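4. Setting up the Pliner stage mixer

This section covers a small live set: vocals, guitar, bass and drums. For larger bands, see the Dornalero expansion notes.

4.1 Before you connect anything

1. Turn the main fader and all channel faders fully down.
2. Place the mixer on a flat surface, clear of the drum riser.
3. Connect the power supply. Leave the amplifiers off.

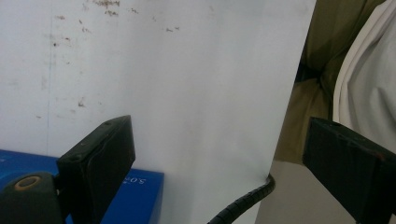 Write a channel list before running cables. Put one instrument on each line and note the stage position beside it. Make sure the writing can be read under stage lights. Tape the list next to the mixer.

4.2 Connecting the stage

4. Run the vocal microphones to channels 1 and 2.
5. Connect bass and guitar through Nutsugah direct boxes.
6. Run the drum microphones to the remaining inputs, kick drum first.

CAUTION: Mute each channel before plugging or unplugging a cable. Phantom power can damage some ribbon microphones – check the microphone's own manual.

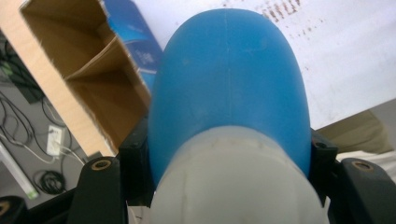 7. Switch on the amplifiers last. At the end of the night, switch them off first.

4.3 Setting levels

8. Ask the singer to perform at full show volume.
9. Raise the gain until the red light flickers, then back it off slightly.
10. If the vocal sounds harsh, lower the band at 2000 Hz in small steps.

Note: Cables longer than 18 meters should be balanced. The factory presets were made by Iñaki Cifuentes for the Skeltdale club rooms and may need adjusting outdoors.

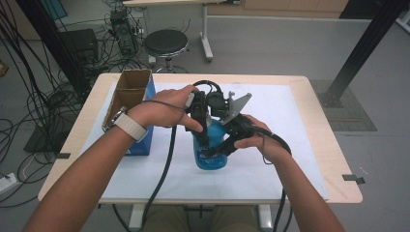 Fig. 4. Two-handed grip, translucent blue bottle.

11. Save the settings to an empty memory slot before the doors open.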